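各位下午好，话筒这样行吧？后排听得见的话挥挥手。好，那我开始。

（开场先别放幻灯片，先讲泡菜坛子的事）

我今天要讲的题目叫“家里的菜谱怎么留下来”。听着很小，我原来也觉得小，结果一弄弄了两年多，攒了428份手写的、口述的、写在挂历背面的、写在烟盒上的菜谱。我先说我是怎么掉进这个坑的。

我外婆有一个泡菜坛子，很大，放在厨房门后面。她走了以后坛子给了我妈，我妈照着记忆泡，味道不对。我舅舅也泡，也不对，而且跟我妈不对得不一样。两个人吵了一个春节，一个说要放花椒，一个说外婆从来不放花椒。后来我表妹翻出一个笔记本，上面就一行字：“盐照旧，水要等。”就这六个字！照什么旧？等什么？全家坐在那儿看着这张纸，又想笑又有点难受。

（这里停一下，让大家笑完）

所以我说，菜谱这个东西，写下来的往往是写的人怕忘的，她天天做的那部分她是不写的。盐放多少，她手知道，她写它干什么呢？我们后人最想要的恰好就是那部分。

我开始收菜谱以后，加了一个小组，叫Lilbridge，组里的人来自好几个地方，专门整理家庭的手写文字，信啊、账本啊、菜谱啊都收。我在里面认识了Ngân Tôn，她整理的是她婆家的一本册子，家里人管它叫“Châu本”，因为封面上就写了这么一个字。那本册子我要多讲几句，实在太好看了（我带了两页复印件，等会儿传着看，请别折）。

Châu本里的菜谱没有分量，一个都没有。但是有人名。每道菜旁边都写着是给谁做的，谁不吃葱，谁牙不好要切细一点，谁来的那天要多煮一锅。Ngân刚开始想把它“补全”，自己在家一道一道试，试出克数来填进去。填了一阵子她停了，她跟我说，填完以后读起来像别人家的。后来她的做法是左页放原文，右页放她试出来的数，两边不混。我后来也这么干，建议你们也这么干。 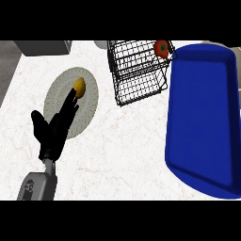
分量不清楚的老菜谱，到底要不要替老人家改成克数？
可以换算，但要另写一份，原来的“一把”“半碗”“盖住为止”一个字都别动。换算的那份注明是谁试的、用的哪只碗。

这个问题我每次讲都有人问，所以我干脆写进来了。多说一句碗的事。我们家的“半碗”，量出来比我自己的半碗多出一大截，原因特别简单，外婆那只碗大。那只碗现在在我舅舅家，他拿来喂猫，我劝了好几次了，不给。所以各位回家第一件事，先去找碗、找勺、找那个缺了口的搪瓷缸子，找到了拿水量一下，写张纸条贴在缸底。做这个用不了五分钟，以后能省你好多架吵。

（喝水）

好，下面讲怎么问。很多人跟我说，我妈不肯讲，一问就说“随便做做的”。我自己的经验，坐在沙发上拿着录音笔问，肯定是问不出来的。你得跟她一起做。她切，你洗，手上有活儿，话自己就出来了。而且千万别问“放多少盐”，问了她就烦。你可以抢着放，放错了，她马上就会说：“哎，多了多了！”这不就有了嘛。我就是靠这招问出我妈的红烧带鱼的，前后做了三回，我挨了三回骂，收获很大。

录音我还是建议录的，手机往窗台上一放就行，别举着。录完当天就听，最晚第二天。别攒着！我攒过，攒了八段，过了一个夏天再听，里面锅铲一响我就完全不知道她在说哪口锅。还有方言，我妈说的一个词，意思是“火小一点但是别灭，锅边还有一点点泡”，普通话我到现在没找着合适的。那就照音写，旁边加括号解释，别硬翻。

接着是写。我见过最认真的一位是Octavian Stoica，他整理他祖母的果酱和腌菜，他把每一处涂改都记下来了，划掉的字也照抄。我当时觉得太夸张了，划掉了你还抄它？结果他给我看一页，梅子果酱，糖的量改过好多次，越改越少，最后一次旁边写着他祖父的名字。他说祖父那几年查出来血糖高。你看，要是只抄最后那个数，这一家人的事就没了。从那以后我也抄划掉的字了，慢是慢，值得。

（讲到这里看一下时间，如果超了就跳过下面扫描那段）

扫描和保存，我讲快一点。油渍别擦，真的别擦，有油渍的那页就是最常做的那页，这是最好的索引。纸发脆的别硬掰开，自然光底下平着拍就行，找个阴天，窗户边上，不要开闪光灯。我用过一个叫Ornent的整理软件，也用过Durenus，两个都能用，我现在主要用Ornent，理由很不专业，它的字大。你用表格也可以，用文件夹也可以，关键是每份菜谱都要有三样东西跟着：谁写的，谁给你的，你什么时候拿到的。哪怕只写一个“九月”，也比空着强。

我第一年就没写这个。现在有一叠纸，大概1,935页扫描件里最让我头疼的就是那一叠，字很漂亮，蓝墨水，讲的是怎么做米酒，写得清清楚楚，连坛子要朝哪边放都写了，就是不知道是谁家的。我问了一圈，都说不是自己家的。如果在座哪位认得这个字，散场以后请务必来找我，我请你喝米酒（我照着做了，挺甜）。

再讲一个分寸的问题。菜谱里有时候会夹着别的话。有人在酱油鸡下面写了跟妯娌吵架，有人在年夜饭的单子上记了谁借了钱没还。这种我一律先问家里人，问过了再决定放不放到公开的那份里。有一家的女儿想了很久，跟我说，鸡留着，吵架拿掉吧，婶婶还在呢。那就拿掉，原件还在她们家抽屉里，一页也没少。

还有人问我，照着做了味道不一样，是不是整理错了？多半没错。米换了，酱油换了，灶也换了，猪都不是以前那种猪了。我妈那坛泡菜后来怎么样呢？去年有位老邻居来家里吃饭，尝了一口，说你妈以前那个水是晾过夜的，井水要沉一沉。“水要等”，原来等的是这个！我妈筷子都放下了。我们家现在用自来水，她也照样晾一夜，晾在阳台上，盖一块纱布。

花椒放不放，到今天还没有结论。我妈那坛不放，我舅舅那坛放，过年两坛都上桌，谁也不许说话。

（复印件这时候从左边开始传，提问十五分钟，带了空白登记表，放在门口桌上，想把自己家菜谱拿来一起整理的，留个名字和电话就行。）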